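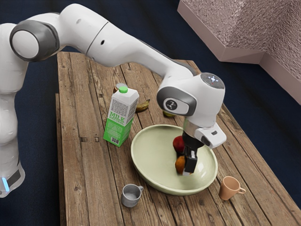
Does the Jovine add-in pull live data from the ledger into Excel?
Only when you hit refresh. Between refreshes it's a plain copy.

ledgerlou wrote:
So a paid export button. Our Hunthorpe reseller called it "real time" twice. I'd want that in writing.

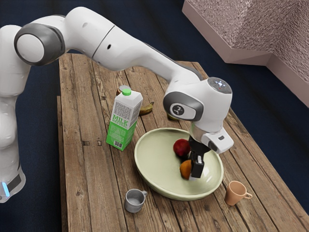

Reply 2 – Marwan Saab
Bit harsh. I refresh 2,000 rows in about 12 seconds and the drill-down beats our old reports.

ledgerlou wrote:
2,000 rows is nothing. Try a full year with four companies in it.

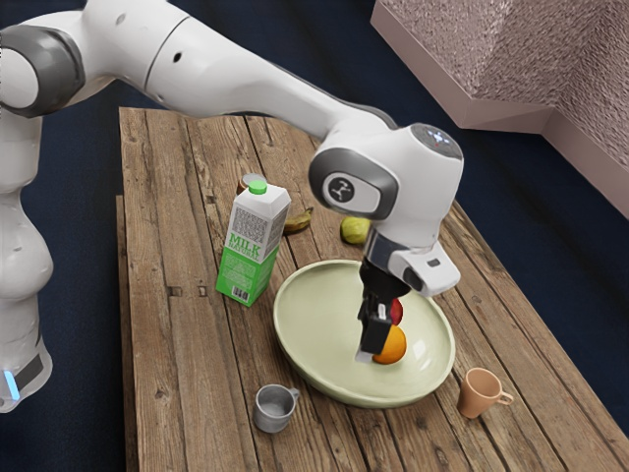 Reply 4 – qtr_end_kate
We tried. Two companies consolidated fine, the third dropped its budget codes. Support says fixed in July. They said that about Dilasix too.

Marwan Saab wrote:
Budget codes need mapping first – did you do that?

qtr_end_kate wrote:
Yes. Same result.
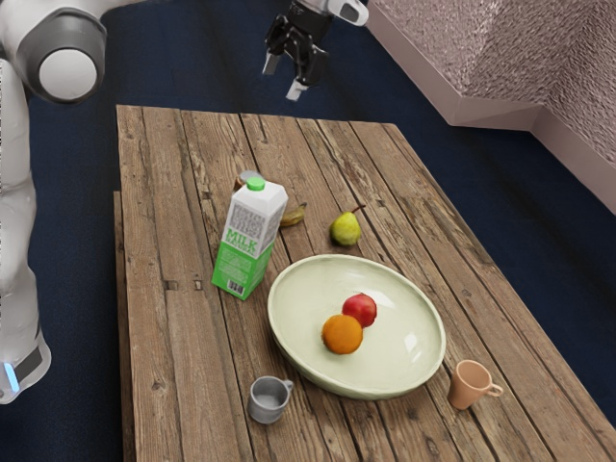 White robot arm at a wooden table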